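Search this site Search Go

Filed under: Course Materials / Walking Routes and Street Design

Reading time: 3 min

Unit 2: Enclosed Paths After Dark

These notes go with the Flekley fieldwork. Read them before you start the survey sheet. The reading for this unit is the Van Damme chapter on edges and boundaries, which is in the course pack.

2.1 What counts as an enclosed path

For this course, an enclosed path is a walking route with a continuous barrier on both sides and no side exit for at least 100 meters. The barriers can be walls, fences, railings or dense hedges. They do not have to match. A footbridge can qualify, and so can an alley between back yards or a strip of pavement beside a rail line.

Width matters less than people expect. A wide path with high sides can still feel closed in, and a narrow one with low sides may feel open. When you fill in the sheet, record the width first and the height of each side separately. Do not average the two sides.

2.2 Sight lines

A straight path lets a walker see a long way ahead. It also makes the far end look smaller and farther off, and at night that effect is stronger. Look at what the vertical parts of a fence do with distance. Close up you can pick out single bars and the dark gaps between them. Farther along, the gaps close and the fence starts to look like a wall. 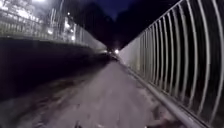

Fig. 1. Straight path at night, white railing on the right, dark wall on the left. The far bars merge into a pale surface.

Note the difference between the two sides in Fig. 1. The light railing gives the walker an edge to follow. The dark side gives very little. On the survey sheet this goes under "edge contrast," scored separately for left and right.

2.3 Bars, rails and curbs

Curved bars are common on tall railings. A bar that bows outward gives extra room at shoulder height without moving the base of the fence. Write down where the curve begins and whether there is a low rail or curb at the bottom. A low rail keeps wheels off the foot of the fence, but leaves and dirt can collect next to it. Record debris as present or absent, and say which side.

2.4 Lighting

Light on an enclosed path is often uneven across the width as well as along the length. A lamp placed high on one side may wash out the fence nearest to it and leave the ground below fairly dim. For each survey point, take three readings: left edge, center, right edge. Hold the meter flat at knee height.
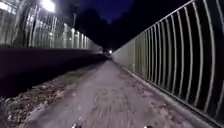 Fig. 2. Street lamp at top left, over the mesh-and-post fence. The paving is a little brighter on the railing side.

Glare gets its own line on the sheet. Stand at the survey point, look straight ahead and note any lamp that pulls your eye away from the path.

2.5 Surface

Use the surface codes on the back of the sheet. Worn asphalt and compacted concrete can be hard to tell apart at night — if you are not sure, enter code U and check again by day. Stains and small patches are recorded only if they would make a walker step around them.

2.6 Entering your results

Type your readings into the Ivasus form before the August session. The combined file has 3,442 rows. After blank and repeated entries are taken out, 3,376 are left, and those are the ones you will use for the Unit 3 exercise. Keep your paper sheets until the grades are posted.

Questions to bring to class

Which side of the path in Fig. 1 would you walk on, and why?

Would a second lamp help in Fig. 2? Where would you put it?

Tags: pedestrian routes, fences and railings, street lighting, fieldwork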